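August, evening. Reran the close-range part of the Miltau evaluation with the new shoulder materials.

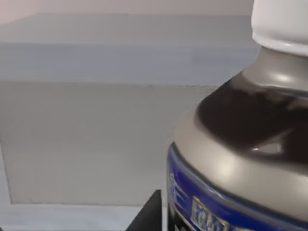 The remark from Lundton came in before I had finished logging: the wrist view should be dropped from the success metric altogether, on the grounds that a policy which needs a clean label at that distance has already failed at the approach. I half agree. The approach error is set mostly by the overhead view, and by the time the finger is next to the body there is little left to correct. But the grasp height still comes from the wrist view in our setup, so dropping it from the metric would hide the thing I am trying to measure. I wrote back with that and left it.

What I am measuring, restated so I can find it later: how far the estimated grasp height moves when the reflection on a glossy object changes and nothing else does. Same mesh, same pose, same gripper path. Only the environment map is swapped. The render set is 3322 images, split by map, and the policy is frozen throughout.

The bottle is the worst object in the set, as expected. It has a silvery shoulder with a wide dark brown reflection curving across it, and the height estimator reads the lower border of that dark band as the top edge of the label. The real boundary is the thin dark line where the blue starts, well below. With the band in place the estimate goes high. With a flat gray map it settles back to the label border. The small bright glint near the lower right of the band was my first suspect, and I spent most of the morning on it for no gain. Clamping the highlights changed the estimate by less than the spread between seeds.

I also tried masking the lettering. No effect on height. It does affect the class score, which makes sense when part of the word is out of view, but class score is a separate problem and belongs to the Ibarra branch.

Method as run today:

- Freeze the policy at the 300-epoch checkpoint.
- Render each pose under 4 environment maps.
- Take the height estimate at the last step before closing, average over 3 seeds.
- Report the spread across maps, per object, without normalizing by object size.

The last point was argued over in the spring and I still think it is right. Normalizing made the tall objects look fine, and the tall objects were the ones being gripped on the shoulder.

Result in one line: the spread for the bottle is larger than for every matte object in the set, and the ordering of the maps is the same for all seeds. The second part matters more to me. If the order were shuffled I would call it noise. It is consistent, so the estimator has learned an edge rule – dark above, pale below – and applies it to whatever offers that contrast.

One caution. The box-like structure behind the bottle is light gray, and the shoulder under the dark band is a pale gray too. Contrast between them is low, so the outline is weak on that side and the estimator has less to hold on to. I can't separate the two effects with today's renders. A darker backdrop would do it. The Skasasholm scene file has one, but its table height is different and the gripper path would need to be regenerated, which costs an evening.

Training with randomized maps is the obvious fix and I don't want to do it yet. It would probably close the gap and I would learn very little about why. First the backdrop test, then a version with the roughness of the shoulder raised in steps until the band breaks up.

The renderer dropped its cache again at 4 p.m. Restarted it with the smaller texture pool. Backdrop job is queued for tonight, seeds unchanged, output going to the second drive.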